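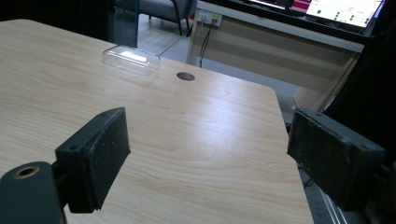 Pale tabletop with a round hole near the middle. Clear plastic container next to it.

Print this page | E-mail this page

Getting marks off a laminate table or desk

By Meinir Mathias
Jun 27, 2022

Quick one, I've got a van to load. Covers white rings, ink, sticky tape gunk, grease. Laminate only. Real veneer or oiled wood, different page.

What you need

Dish soap. Baking soda. Rubbing alcohol. Two microfiber cloths, one stays dry. Old toothbrush. Plastic scraper or a dead gift card. No steel wool, no scouring powder.

Start with soap

Clear everything off. Crumbs too, they scratch. Few drops of soap in warm water, wring the cloth out hard, wipe with the grain. Dry right away. Don't let water sit at seams or around a cable hole. The core under the laminate is usually particle board and it swells. Stays swollen.

Half the marks go at this stage. Stop there if so.

Ink and marker

Alcohol on the cloth, never poured on the table. Dab, turn the cloth, dab again. Test somewhere hidden first, underside of the overhang is good. Old ballpoint took me 4 goes on a desk from the Punalholm office.

Tape and label gunk

Hair dryer on low, keep it moving. Too hot and the edge banding lets go. Push the gunk off with the card held flat. Cooking oil on whatever is left, wait ten minutes, then soap again to get teh oil off.

Coffee and tea rings

Baking soda and water, thick like toothpaste. Spread on, leave five minutes, wipe off gently. Do not scrub, it dulls the shine and you'll see the patch every time the light hits it.

Cable holes and edges

Toothbrush, barely damp. If there's a plastic liner pop it out and wash it in the sink. Dry all the way before it goes back.

If it's still there

Might be a burn or worn thru the pattern. Cleaning won't fix that. Prys Llewellyn at the Herkville shop has filler sticks in most colors, bring a photo taken in daylight so he can match it.

Print this page | E-mail this page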